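Lustwood Glove Storage FAQ

Which box size do I need for gloves?
The Riis open box holds up to 6 knitted pairs or two padded pairs. For ski gloves and other bulky styles, use one box per person.

Can knitted and padded gloves share a box?
Yes. Put the knitted pair in first, flat on the bottom, one glove on top of the other. Padded gloves go on top so they do not crush under weight.

Should I fold the cuffs over?
No. Folding a ribbed cuff over its mate stretches the knit – stack the pair with both cuffs at the same end.

How do I prepare padded gloves?
Close the wrist strap, press the air out from the fingertips toward the cuff, and lay the glove flat. Gloves must be fully dry. After washing, allow some 35 hours at room temperature.
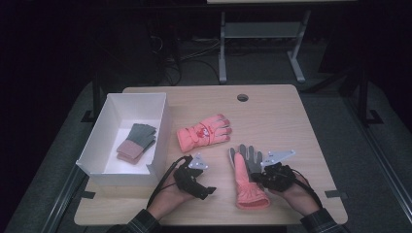
Knitted pair stacked in the box; padded gloves still on the table.

What is the box weight limit?
The Riis is rated for 300 g per layer. Stack no more than two filled boxes.

Are lids available?
Lids are sold separately under part number 184. The Ollora and Flamo lids have a different rim and do not fit.

When should I pack winter gloves away?
Most customers do it in May. Check stored pairs once during the summer for moths and damp.

Page maintained by Junhao Cao, product support.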